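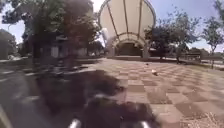 Thread, because I've been asked four times at the grocery store what my job is now. I work grounds at the bandshell park in Skirnness. Since May we have had a robot that does the evening rounds and a good part of the morning ones. I'm still employed. Here goes.

1/ First, the title. I was Grounds Attendant. I am now Grounds and Route Attendant. The new words came with a lanyard and no money.

2/ The robot is on lease from an outfit called Gredeo. It drives a route through the park, looks at things, and files what it calls observations. It doesn't pick anything up. I would like that understood, since half the town thinks it sweeps.

3/ So if there's a scrap of paper or a leaf on the checkered plaza, the robot sees it, decides it's one or the other, and sends me a ticket. I walk over and pick it up. Then I close the ticket. I used to do only the middle part of that.

4/ Ticket categories, as they came out of the box: Litter, Vegetation, Surface, Person, Other. A leaf is Litter until it's on grass, at which point it is Vegetation. I had a whole phone call with Balogh about this. Balogh is the contractor that runs the software end. Very patient people.

5/ They asked if I could "define leaf." I did my best.

6/ The plaza gave it fits the first week. Tan square, red-brown square, tan square, red-brown square, all the way up to the stage. It kept filing the dark ones as stains. I came in one morning to 3000 open tickets, every one of them Surface.

7/ My supervisor's reply to this, in full: "Can you get through these by lunch?"

8/ Balogh fixed it by showing the thing a lot more checkered paving. I closed the 3000 in bulk with a button I'd been told not to use. I've kept using that button, in moderation. Please don't screenshot this.

9/ People ask about jobs, so I'll answer that straight. There were three of us on evenings. Now there is one person on evenings, plus the robot. One of the other two went over to Sirnley to do the ball fields. The other retired a year sooner than planned and says it was a coincidence.

10/ No one was fired. They're very careful to say so at meetings and it's true. They just didn't hire for the summer, and in a park the summer is when you hire.

11/ Those summer jobs were how a lot of us got started. I was 16 and they gave me a litter stick and a vest that came down to my knees. I don't know what the 16-year-olds are doing this year. Something with better pay, I hope.

12/ What I gained: I don't walk the far loop in the dark anymore. I didn't love the far loop in the dark. It has bad footing and geese. The robot takes it now and reports the geese as Other.

13/ What I lost is harder to put in a ticket. When you walk the same paths every day you get told things. Which bench pinches. Who's sleeping behind the stage and would like to be left alone till seven. That the water fountain tastes like a nickel. People don't tell the robot, or if they do it has no category for it.

14/ It has a Person category, I know. That means "a person is in the way." It stops and waits. Once it waited 20 minutes for a man who was waiting for it. I ended up introducing them, more or less.

15/ Somebody in the replies is going to ask whether it's smart. It's good at noticing and it doesn't get bored, and I get bored by the second lap. It found a lifted paver by the grass edge that I'd been stepping over without a thought for I don't know how long. I was a little embarrassed. I reset the paver. It filed the reset paver as a change.

16/ It doesn't know what matters, though. The same week, it sent me a sunflower seed shell marked Urgent and a broken bottle marked Low. Both tickets had the same little chime.

17/ About the chime. We can't change it. I asked. I've started hearing it in the shower.

18/ Reports now. I used to write up the day in a green notebook, maybe six lines. Now I have a dashboard with a number on it called Grounds Score. The score goes up when I close tickets quickly, so it went up most on the days I was sitting in the truck closing tickets, and it dropped the day I spent hauling a dead limb out of the big tree's shade. That limb was the most useful thing I did all month.

19/ I brought this up. I was told the score is "only one input." I asked what the other inputs were and was told they're working on those.

20/ In fairness to the score, the notebook wasn't perfect. There's an entry from a few years back that just says "no." I have no idea what I was referring to.

21/ Concert nights are their own thing. The robot can't work a crowd, so it goes in the shed and we're back to one human. One human on a concert night is not enough humans. It was planned as if the robot would be there and then the robot was told to stay home. I've pointed out that gap twice in writing.

22/ After the last one I was out there past midnight with a rake and a flashlight. It rolled out at its regular hour the next morning, did its lap, and found nothing. Then it posted a perfect result. I'd like to thank my coworker for its contribution.

23/ I don't hate it, for the record. It's hard to hate something that backs up that politely. The kids have given it several names, none of which the parks office will be adopting.

24/ What I'd ask for, if anyone with a budget is reading. Put one evening job back. Let the person on shift sort the tickets before they chime. And count the limb.

25/ The lease comes up for review and they've put out a comment form. It's dated 01/06/2021 at the top, which tells you how recently anybody looked at the template. Fill it in anyway. It has a box for "interactions with staff," and I've heard that one gets read.

26/ Replying to a few of you down here. Yes, it works in rain. No, you can't ride it. No, it doesn't give parking tickets, different kind of ticket, please stop apologizing to it.

27/ To the person asking whether I trained my own replacement: I spent two mornings walking in front of it so it could learn the route, slowly, like a bride. So, partly. It still takes the corner by the railing exactly the way I do, a little wide. I go wide there because of a puddle that got drained two summers ago.

28/ Anyway, it just chimed. Vegetation.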